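Illeck Open Day

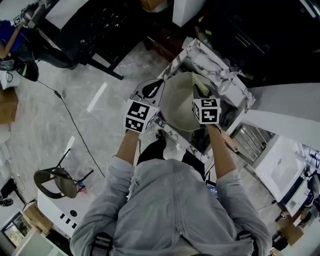 The Illeck Open Day is a yearly public demonstration of household robotics held in Brudville. It is run by Jadero, a small automation firm, in a former textile building on Vanhove Street. The event is known for letting visitors watch the slow parts of robot training as well as the finished machines. It takes its name from the Illeck, a two-armed kitchen robot that Jadero has been developing since its founding.

History

The building was put up in 1835 as a spinning mill and stood partly vacant for many years before Jadero rented the ground floor. The first open day was a small affair for neighbors and the families of staff, who were shown an early arm picking up sponges. It was held in September, and the weather was poor enough that the line for coffee ran down the inside stairs.

Later open days were moved to the summer, when the local schools are out and the loading yard can be used for seating. The edition of July 3, 2020 was held with timed entry. Visitors came in small groups by the yard door and left by the street door, and the talks normally given in the front hall were held outside. Attendance for the day was 247, a lower figure than the year before.

The company has kept timed entry for the demonstration rooms. Staff found that people stayed longer and asked more questions when the rooms were less crowded. The yard remains open to anyone, with or without a ticket.

Venue

The open day uses the ground floor and the yard. The front hall has a display of older hardware, including retired arms, worn gears and a set of early grippers that visitors may handle. A hallway leads from there to the demonstration rooms, which are working rooms for the rest of the year and are left mostly as they are.

The largest room is called the kitchen, although it has no stove and no running water. Counters, cabinets and shelves are moved there from time to time so that the robot does not learn a single layout. Regular visitors often notice that the room has changed. The smaller room next to it is used for repairs and for storing objects between sessions.

There is a ramp at the yard door. The street door has two steps, and the company has stated that it plans to replace them.

Demonstrations

The program has two main parts. The first, listed as "teaching," is done by people. A staff member puts on a pair of fingertip attachments, with a marker cube at each wrist, and carries out a short kitchen task by hand. Cameras follow the black-and-white patterns on the cubes, and software works out from them where each hand was and how it was turned. The recording is later used to train the robot.

Tasks are chosen from a printed list. Typical ones include steadying a stone bowl with one hand while the other presses on something inside it, setting a goblet upright, and moving a small wooden board from one end of a counter to the other. The same task is repeated many times, with the objects placed differently at the start of each attempt. A single attempt rarely takes more than a minute.

Heavy bowls are popular with the training staff. They shift very little when pushed, which makes them good for early lessons in pressing and holding. Glassware comes later in the list. It is harder for cameras to see, and the robot has a history of closing its fingers in front of a glass or behind it.

The second part, listed as "running," is done by the Illeck itself. The robot is placed at a counter and given tasks it has been trained on, and visitors stand behind a line of yellow tape. An operator stays at the stop button the whole time. Failed attempts are left in the program and are not cut short unless something is likely to break. The operator reads out the result of each attempt – done, partly done or failed – and it is written on a board by the door.

Visitors are not allowed to wear the fingertip attachments used for recording. A spare pair with no electronics is kept on a table in the front hall, and trying to pick up dried beans with them is one of the busier activities of the day, mainly with children.

Method

The approach shown at the open day is one of several ways to teach a robot to handle objects. In an older method, a person steers the robot directly through a set of controls. That gives very exact records of what the arms did, but it is slow, and it ties up a robot for every hour of recording. Recording from human hands needs no robot in the room.

The main drawback is that a human arm and a robot arm do not bend in the same places. A motion that is easy at the counter for a person may be out of reach for the machine. Jadero discards recordings of that kind, and part of the teaching talk is spent on how these are found. The fingertips are meant to reduce the problem by making the person's grip closer to the robot's.

Reception

Local coverage of the open day has been mostly friendly. A common complaint is that the teaching sessions are repetitive, and some parents have said that the wait between the two parts is too long for young children. The company answered by adding a shorter tour that skips the repair room.

Teachers from Brudville have used the event as a class trip. A worksheet for older students is available at the front desk and covers camera tracking, friction and basic safety around moving machines.

Admission

Entry is free. Tickets for the demonstration rooms are given out at the yard door and cannot be reserved by phone. Photography is allowed in all rooms except the repair room. Bags larger than a school backpack must be left in the front hall.

See also

Jadero
Brudville mills
Vanhove Street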